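Can it fold a blanket yet?

That's the question I get more than any other since I started writing about home robots in this newsletter, and it came up again over the holidays. My aunt wants to know. My dentist wants to know. So on 30th December, with a pot of coffee and no plans, I sat down and went through everything I'd saved up over the year to see where we really stand.

Short version: sort of, sometimes, with a towel.

Towels are going pretty well. They're rectangles, they're all more or less the same weight, and they stay where you put them. Shiyu Long, who tests home machines at Delent, told me their best arm got through 57 hand towels in one afternoon and only gave up on 5 of them. I was impressed! Then I asked about blankets and she laughed for a while. A knitted blanket stretches when you pull on it and sags in the middle, and two fingers on a robot arm have no idea how hard they're pulling unless somebody has taught them.

Which brings me to the teaching part, and I find this the most fun. A lot of it now happens in ordinary rooms, by people holding the grippers in their own hands and doing the chore the slow way. The machine gets to learn from what a person does with the same clumsy fingers it has. 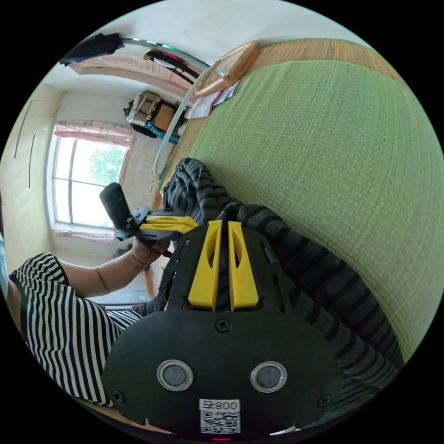
Two hand-held grippers, yellow jaws and all, with a striped knitted blanket on a green woven mat.

I tried a pair like that in the fall and I was awful at it. You lose your palms, your thumbs, all the little pats and tugs you do without thinking (try making a bed with salad tongs and you'll get the idea). My first blanket ended up as more of a burrito. Ximeng Jia, who was showing me how, has done 2000 folds with hers and still says corners are the worst bit — you grab what you think is one layer and come up with three.

On the shop floor things look a bit better. The Stuvberg packing line has an arm that puts folded throws into bags, and it's quick, as long as a person does the folding first. Bawa is promising a laundry helper for the home, but I've watched the demo twice and it's all T-shirts. No bedding anywhere.

So no, I wouldn't clear a spot in the laundry room just yet. I'm visiting the Brunow workshop in January, and they've said I can bring my own blanket. I'm taking the big wool one with the fringe.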